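Bin day, sort of

19 Jan 2019

Quick one, dinner's on. Finally started on the grey bin. It's been collecting stuff since December and I kept walking past it.

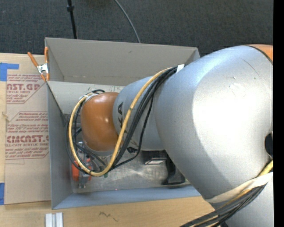

The grey bin, up on the wood table.

Plan is simple. Everything out, wipe it down, only the good stuff goes back. Old receipts, a Collet catalog with 36 pages stuck together, keys for who knows what. Erhan wants the spare hinges — fine, he can have them. Rest goes to the Kosdale swap on the 11 bus.

Still need lables. And a lid, if they even make one that size. More tomorow.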